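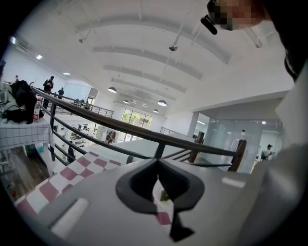

My first gripper was rubbish. I'd glued it together on the kitchen worktop out of offcuts and a windscreen wiper motor, and it could hold a sponge if you were gentle with it and didn't breathe. That was in April. Since then I've made 36 fingers (my partner has been counting, I haven't been allowed to forget it) and joined Pladau, the shared workshop I should have joined years ago.

What I wanted was simple enough. I wanted a small arm on my bench that could pick things up and put them down again, and I wanted to teach it by doing the job myself with a gripper in my own hand. You squeeze, you lift, you put down, and the recording goes off to the computer to be chewed over. Loads of people are doing it now, and the parts have got cheap enough for the likes of me. I've spent £181 so far, not counting the wiper motor, and I'm trying not to count the biscuits.

Chiến Dương was the one who sorted out my fingers. He took one look at my flat-ended pair and asked if I'd ever tried picking up a grape with two rulers. Well, no! He drew a V-shaped mount on the back of a delivery note, with a notch at the top so you can see what you're reaching for, and we had it printed by teatime. It cracked. The second one cracked too, just higher up, and the third is the one I still use – thicker at the stem, with the corners rounded off because I kept catching my sleeve.

The grip itself is the bit I'm proudest of. Roland Cheetham sold me a trigger spring out of a tin he's had since his days mending tills, and it's lovely, firm but not tiring. My old one left me with a hand like a claw after ten minutes.

The software I can't take much credit for. I have 2,530 recorded pick-ups on a drive labelled Fumis (the name of the project, after a cat), and the arm at home has learned from them to lift small soft things and get them into a bowl. Hard shiny things it still fumbles. Last week it threw a teaspoon behind the fridge, and there the teaspoon remains.

Next I want to try softer pads on the tips. Chiến says silicone, Roland says bicycle inner tube, and I've got an old tyre in the shed, so I think you can guess which one I'm starting with.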